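Print this page | E-mail this page

How to compare two hand-held grippers using a pile of laundry

Clothes are a wonderful way to find out what a hand-held gripper is good at. They're floppy, they hide their own edges, and no two grabs ever go the same way. I've been trying out finger pads for the Gellus project on bedding and sweaters for a while now, and this is the routine I keep coming back to. You need a bed, a few garments and an afternoon.

Step 1. Set up the bed

Spread a sheet or blanket flat and leave some open space near you. Put a stack of folded knitwear on one side and drop one garment in the middle without tidying it. Mix your fabrics! Chunky knits, ribbed cardigans and smooth sweatshirts all behave differently between two pads, and you want that difference to show up in your notes.

Step 2. Check the gripper before you touch anything

Close the jaws fully and see that the pads meet flat along their whole face. Open them again and wiggle each finger sideways. If there's play at the pivots, snug the screws a little, then check that the jaws still swing freely. Wipe the pads with a damp cloth and let them dry. Start with the jaws open over the bed, a short way back from the first garment.
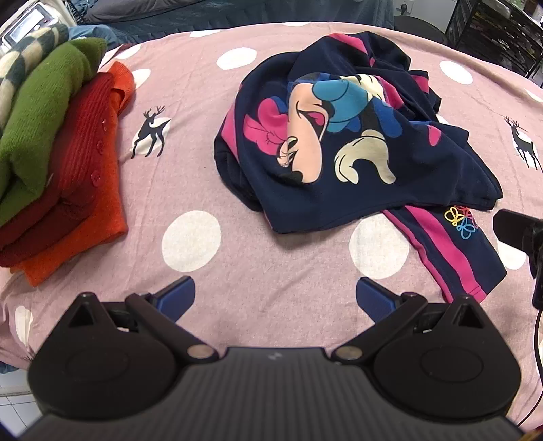 Should I test with folded clothes or crumpled ones?

Use both, and score them separately. A folded edge mostly tells you how well the tips slide between layers, while a crumpled mound tells you how well they hold on once they've pinched something.

Step 3. Do the pinch test

Come straight down on a ridge of fabric, close, and lift to elbow height. Hold there for a slow breath. Write down whether you got one layer, several layers or nothing. Then do it again from a different side. I love this part – you can feel through the handle when the pads have only caught fuzz.

Step 4. Do the edge test

Aim for a hem or cuff and try to take only that. Go in at a low angle with one tip nearly touching the bed. Wide pads give you more grip here but make it harder to see what you're about to grab, so take a moment before you close.

Step 5. Spread and refold

Lay a shirt out with the print facing up and work from the hem toward the shoulders. Use your free hand to steady the cloth if you need to, but do it the same way with every gripper or your scores won't mean much. Keep the tips just over the fabric between grabs.

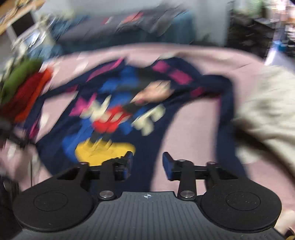 Fingers open over a navy t-shirt, with the free hand on the edge of the cloth.

Step 6. Swap and repeat

Change grippers and go back to Step 1 with the same clothes. My full comparison at Prutstead ran to 1059 grabs. I'd planned on 1000 and got carried away. The Grateo pads did better on thick knits and the Stöcker pads were nicer on hems, at least in my hands. Move your fingers slower than feels natural, too. Fast swings blur the wrist camera's view and make the video a pain to score later.

If your scores are close, change only the pads and run the edge test again before you touch the jaws.

Last updated: November 29, 2023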